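Club league handicap: keep it or drop it for the winter season?

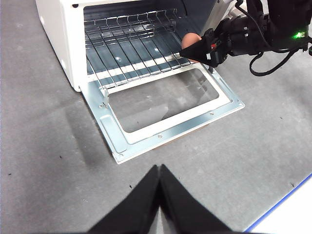
Kourosh Azimi
Keep it, please. I've been playing table tennis at Gillmont for four winters and before the handicap came in I could have told you every result on the way over in the car. Now I start a game against the top guys at 5-0 up and they have to work for it, and so do I. I lost to Igor 13-11 in the fifth last month and drove home grinning like I'd won the thing.

Larysa Boiko
Okay, I started this thread so I should say where I stand. I like the handicap, I really do, but I think it's gotten too generous at the bottom and too slow to move. We had a player join in November, rated as a beginner on his own say-so, and he kept that head start for nine matches. Nine! He's a lovely guy and he did nothing wrong, he'd just played a lot as a teenager and it all came back to him (that backhand, my goodness). By the time his number was changed he'd already won the division.

So my suggestion is that we recalculate after every match night and cap the start at 4 points. The league sheet has 137 matches on it from last season and I went through them all one evening with a pot of tea. The ones with a big start were mostly over in three games, one way or the other.

Igor Szczepańska
Kourosh, that was a great match and I still think my serve at 11-all was good, but we'll let it lie :)

I'm going to be the grump here. I'd drop it altogether. When you start at 0-5 you can't build a game. I spend the first few rallies going for everything and it makes me a worse player when I go off to play tournaments, where it's 0-0 and everybody's fresh. Two divisions, straight scoring, promote two and relegate two at the halfway point. Zalewska does it that way and they have a waiting list.

Styliani Politis
Igor, I say this with love, but Zalewska has twice our tables and a lot more people at your level. If we split into two divisions I'd be playing the same six people until spring, and I already play those six people on practice night! What brought me back after my knee surgery was getting to stand across from somebody much better than me and having a real chance at a game. Please don't take that away over a bit of tournament sharpness.

I'm with Larysa on recalculating more often, though. The cap I'm less sure of. Four points doesn't do much for me against a long-pimples player who knows what he's doing.

Larysa Boiko
That's fair, Styliani. Would 5 feel better? I'm not married to 4.

Hubert Adamczyk
I keep the ratings, so a word on the practical side. Updating after every night is fine by me as long as score slips are handed in before people leave and I can read them. Last winter I had one that said "Pesteo beat me" and nothing else, which I took to be a nickname, and I still don't know whose.

I'd also start new players on a provisional number for their first three matches and adjust it freely. That would have fixed the November business without touching anyone else's start.

Igor Szczepańska
I could live with Hubert's version. I'd still like one straight-scoring night a month so I can remember what 0-0 looks like.

Kourosh Azimi
I'd come to that. I'd lose every match, but I'd come.

Larysa Boiko
Then I'll write it up as provisional numbers, updates after each night, one straight night a month, and we can argue over 4 or 5 in person. I'll be there from 6:30 setting up tables if anyone wants to start early.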